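Two-Arm Bench Taking Shape in the Back Bay

Jun 11, 2019
By the Etness Workshop newsletter desk

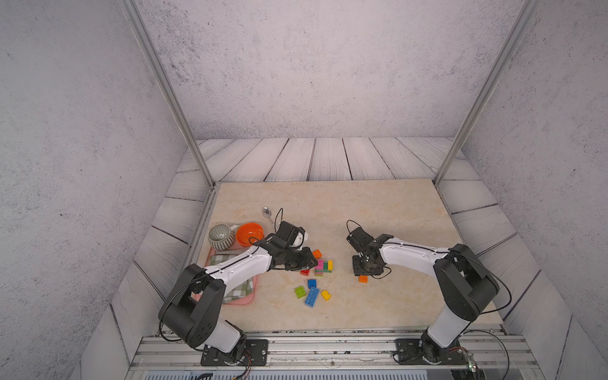 The two-arm build has moved out of the project cage and onto its own bench. Both arms are bolted to one aluminum rail along the front, so they no longer have to be lined up again each time the table gets bumped. The rail took three evenings to cut, drill and square.

Most of June has gone to wiring. The left arm lost its wrist connection whenever it reached far across the table, and we traced that to a cable that was too short. The new one has a loop of slack. The right arm still needs its cable tied down at the elbow.

For practice we are using toy bricks and a few dishes. Bricks are the easier job. The spoon is hard to pick up off a flat table, and we may try softer finger pads.

Parts have cost 75 dollars so far this month, mostly wire and fasteners. If you have spare M5 T-nuts, we need 22 more. Leave them in the bin marked Mivberg by the drill press. Please don't unplug the power strip under the bench.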